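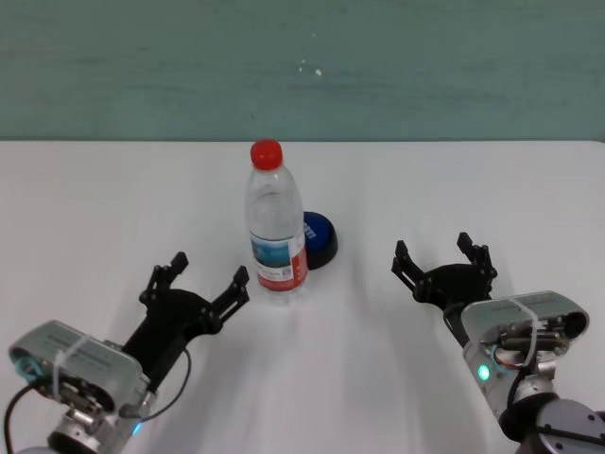 Contra a reunião das oito da manhã

Vou escrever isto depressa porque tenho uma às oito. Pois é. São sete e vinte, o café ainda está a subir, e já recebi duas mensagens a perguntar se "confirmo presença". Confirmo. Confirmo sempre, é esse o problema.

Trabalhei em quatro sítios nos últimos anos e em todos havia a reunião das oito. Com nomes diferentes. Na Praler chamava-se "arranque". Na Fadel era "o ponto", só assim, o ponto, e durava uma hora e dez. Na Soline tinha nome inglês e um calendário partilhado com cores. O conteúdo era o mesmo em todo o lado: cada um diz o que fez ontem, cada um diz o que vai fazer hoje, o chefe faz que sim com a cabeça, alguém levanta um problema que só interessa a duas pessoas e as outras ficam a ouvir. Depois vai-se trabalhar, já cansado.

A minha tese, se isto precisa de uma: a reunião das oito serve para ver quem chegou. É um livro de ponto com cadeiras. E se é um livro de ponto, que se assuma, ponham uma folha à entrada, a gente assina e segue.

Sei o que me vão responder porque já me responderam. Que é importante "alinhar". Que as equipas precisam de se ver. Que sem isto cada um anda para seu lado. Concordo com metade. As pessoas precisam de se ver, sim, e vêem-se: no corredor, na fila do microondas, à porta quando alguém vai fumar. Na Fadel, quase tudo o que se resolveu de jeito enquanto lá estive resolveu-se na escada entre o segundo e o terceiro andar. Um problema com guias de transporte que andava há semanas no ponto, semanas, foi tratado em quatro minutos por duas pessoas que iam a descer para almoçar. No dia seguinte, claro, foi apresentado no ponto. Com slide.

E o slide, já agora. Quem faz o slide? Alguém fez aquele slide às onze da noite ou às sete da manhã, tempo que não entra em conta nenhuma. O custo de uma reunião nunca é a hora da reunião. É a véspera, é a meia hora a seguir em que não se pega em nada, é o comboio mais cedo, o miúdo deixado na escola antes de o portão abrir a sério, naquele recreio gelado de Novembro com uma auxiliar e meia dúzia de outros miúdos filhos de gente que também tem reunião às oito.

Aqui fico irritado, desculpem. Mas é disto que se trata. O horário das oito foi pensado por quem não leva ninguém a lado nenhum antes das oito. Ou por quem mora perto. Na Praler o director morava a dois quarteirões e dizia, com orgulho, que vinha a pé. Óptimo. Metade da sala tinha apanhado dois transportes. Ele chegava fresco e bem disposto e achava que nós tinhamos falta de energia.

Fiz as contas uma vez, num caderno, durante uma reunião (onde mais). Só da minha parte, só do sítio onde estava na altura: 792 horas. Anos daquilo, é certo, e contando com as deslocações antecipadas que de outra forma não fazia. Não vou fingir que é ciência. Mas olhei para o número e tive uma coisa no estômago. Em 792 horas aprende-se uma língua. Tira-se um curso de qualquer coisa. Dorme-se, que era o que eu queria.

Houve uma altura em que na Soline decidiram medir tudo e mandaram-nos um questionário sobre bem-estar. Pergunta aberta no fim: "O que mudaria no seu dia de trabalho?" Escrevi "a reunião das oito". Pelo que se falou depois não fui o único. A resposta da casa foi marcar uma reunião para discutir os resultados. Às oito. Juro. Ninguém se riu, isso foi o pior.

Há uma defesa melhor do que a do alinhamento e quero ser justo com ela. É a dos novos. Quem chega a uma empresa não sabe nada, não conhece ninguém, não tem escada nem fila do microondas, e a reunião da manhã dá-lhe uma cara para cada nome. Eu próprio, quando entrei na Praler, agradeci. Na primeira semana. Tomei notas e tudo. Percebi quem mandava no papel e quem mandava de facto, que é informação que não vem em manual nenhum. Portanto sim, para isso serve. Mas então faça-se para isso: duas semanas, com os novos, às dez, com bolachas. Não se obriga uma equipa inteira durante uma vida por causa de uma quinzena de cada um.

Outra defesa, mais fraca: a tradição. "Sempre se fez." Vem da fábrica, dizem, do encarregado que distribuía o serviço de manhã. E na fábrica fazia sentido. O meu avô trabalhou em turnos e o encarregado dizia-lhe em que máquina ficava, porque mudava. Dois minutos, de pé. Ia cada um para o seu posto. O que nós fizemos foi pegar nesses dois minutos, sentá-los, dar-lhes projector e esticá-los até às nove e pouco. E a mim não me mudam de máquina. Eu sei muito bem em que máquina fico, é o mesmo portátil há anos, com a tecla do E a saltar.

De pé, aliás. Houve a moda do de pé. A Fadel tentou: reunião em pé que assim é mais curta. Foi mais curta três ou quatro vezes. Depois as pessoas começaram a encostar-se à parede, depois ao parapeito, depois apareceu um banco, e um mês mais tarde estávamos sentados outra vez com a diferença de que agora não havia cadeiras para todos. O corpo defende-se. Não há método que resista a uma pessoa que gosta de se ouvir falar, e em todas as reuniões há pelo menos uma. Às vezes sou eu, admito. Há dias em que me dão a palavra e eu próprio me ouço a ir, a ir, a repetir o que já disse, com medo que dizer "hoje não tenho nada" soe a que não faço nada.

Porque é isso, também. Ninguém pode não ter nada. Tentem. Chega a vossa vez e digam "nada a acrescentar". O silêncio. A sobrancelha. Então inventa-se. Transforma-se um email em "estive em contacto com o fornecedor". Transforma-se uma tarde parada à espera de uma resposta em "acompanhamento". Passamos a primeira hora do dia a treinar-nos todos uns aos outros a exagerar, e depois admiramo-nos que os relatórios não batam certo com a realidade.

Só conheci um sítio onde foi diferente, e foi onde estive menos tempo. A Ferreira, empresa pequena, sete pessoas, papelaria por grosso. Não havia reunião da manhã. Havia uma folha na parede ao lado da porta onde cada um escrevia o que tinha em mãos e riscava quando acabava. Caneta presa por um cordel. Quem precisava de falar com alguém levantava-se e ia. Às vezes fechávamos a porta e falavamos todos, quando havia caso para isso, uma encomenda de 3.000 agendas que veio com o mês de Fevereiro trocado, por exemplo. Essa reunião lembro-me dela. Lembro-me do que se disse e do que se decidiu, quem ligou para a gráfica, quem ficou até tarde. Das centenas de reuniões das oito não me lembro de uma única decisão. De umas discussões, sim. De uma pessoa a chorar na casa de banho depois, também.

Não digo que a folha na parede seja a solução para uma empresa grande. Não sei. Com duzentas pessoas era preciso uma parede grande. Mas uma empresa grande é feita de grupos pequenos, e cada grupo pequeno tem uma parede algures. O que me custa é que nem se experimente. Muda-se o logotipo, muda-se o programa das férias três vezes, muda-se a marca do café para uma pior, e na reunião das oito não se toca. É sagrada. Quem propõe acabar com ela passa por preguiçoso, e quem passa por preguiçoso numa casa destas leva anos a limpar o nome.

Eu propus, uma vez. Com jeitinho. Sugeri passar para as nove e meia e só duas vezes por semana, à experiência, um mês. Disseram-me que iam pensar. Na avaliação desse ano apareceu uma linha sobre "disponibilidade", a melhorar. Pode ter sido coincidência. Fiz de conta que sim.

E depois há a versão à distância, que é onde estou agora e que consegue juntar o pior de tudo. Já não se apanha o comboio, dizem-nos, de que é que se queixam. Mas às oito em ponto tem de haver cara, camisa, câmara ligada, fundo decente. Os primeiros minutos são "ouvem-me?", "agora sim", "estás sem som". Há um colega que está sempre a entrar e a sair por causa da rede e cada entrada faz plim. Plim. E como ninguém vê os pés de ninguém, metade está a responder a emails durante a coisa, toda a gente sabe, o chefe também, e continua-se. Pelo menos na sala havia o pudor de fingir que se tomava notas.

Se alguém com poder para isso ler este texto, peço pouco. Experimentem uma semana sem. Uma. Não avisem que é experiência, não façam questionário no fim, não marquem sessão para tirar conclusões. Cancelem e vejam se o prédio cai. Se na segunda semana houver encomendas perdidas e gente a chocar nos corredores, voltem atrás e eu calo-me e apareço às oito de camisa engomada.

Há mais a dizer, tinha aqui uma nota sobre as actas e outra sobre a reunião de preparação da reunião, que também existe, na Soline existia, mas são sete e cinquenta e dois e ainda tenho de fazer o slide.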